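Cell notebook, picking bench
December

Morning. Started at 8 with the cell powered off. The job for this session is the cable dress on the arm and the gripper faults that we have since we changed the pick program. I write it here in the order I did it, so the next person does not need to ask me.

The symptom again, for the record: when the arm goes down into the bin and the wrist turns past the middle of its range, the gripper sometimes reports "lost connection" and the program stops. It stops in place, fingers down, and you must move it up by hand from the pendant. After a restart it works well for an hour or more. Last week I blamed the gripper controller and swapped it with the one from the Koval cell. Same fault with the swapped unit, so I put the original back.

Cables first. I moved the wrist slowly in manual and held the bundle with one hand to feel where it pulls. With wrist turned in one direction everything is easy. In the other direction the yellow cable has enough length, but the black ones become tight near the last clamp before the wrist. I think somebody (maybe me) pulled them back through the clamp when we cleaned the cables in the autumn. Opened the clamp, gave the black bundle more slack, closed it again by hand and then a quarter turn more. Do not tighten this clamp strongly. The jacket was already marked where the screw side presses.

Checked the connector on the gripper side. One of the pins looked a little pushed in. I took it out, compared it with the spare from the Plarkik box, and it was the same depth, so probably it is only my eyes. Cleaned it with contact spray, waited, connected again. Wrote the month on a piece of tape and put it on the spare, it had no label.

Gripper mechanics. The finger joints have play but less than I expected. The screw of one joint was loose, I could turn it with two fingers. Threadlocker, the blue one, from the drawer under the oscilloscope. I did not open the drive side. If someone opens it, please read first the sheet from Itell that hangs inside the cabinet door, the spring comes out fast.

Bin position. This was the second half of the problem and I did not see it before. The program takes the bin corner as reference, and the bin can walk on the table when a finger touches the floor or the wall. Measured against the pencil line, it was moved by 3 mm toward the operator side. I put it back on the line and clamped the rim. The clamp must stay on the far left corner. On the right side the arm passes too near.

Then a new touch-off of the bin floor. Old height value was too low by 2 mm, and I believe this explains why the fingers were pressing on the floor at the end of the approach. Saved under the name wesari_bin_b, the old file is still there. Please do not delete it until we agree.

Power on, speed at the lowest setting, pendant in hand. Ten minutes without parts, only the approach and the wrist turn. No fault. After this I put the bars in, not arranged, some lying on others, because the stacked ones make the wrist turn the most.
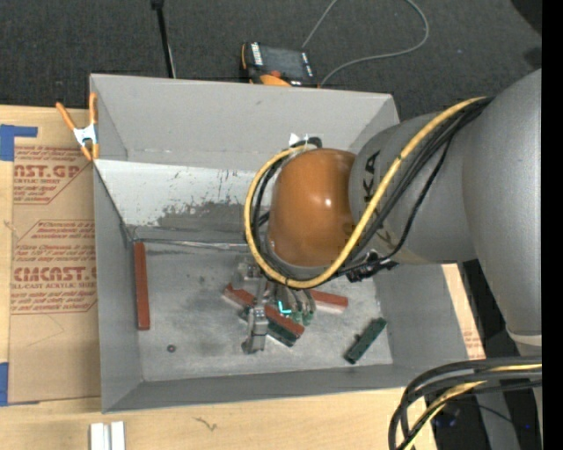

With the speed still low I let it run through the approach many times and watched the black bundle near the clamp. It moves freely now, but at the end of the turn it comes close to the housing and I do not like it so much. A short sleeve on this part would be good. We have sleeve in the store, but only the wide type.

Raised the speed after lunch. Ran around 400 cycles until the evening, one stop, and this one was a normal "no grasp" and not the connection fault. So the cable was at least a part of the cause. I cannot say it was all.

To do:
Order narrow sleeve for the wrist section.
Check the clamp screw again after one week of running.
Make a real stop for the bin, screwed to the table. The spring clamp is only for now.
Ask the Wesari people if they want the new floor height in their copy of the program also.
Return the borrowed controller to the Koval cell, it is still on my desk.

Left the cell powered off at 18:30, key in the usual place.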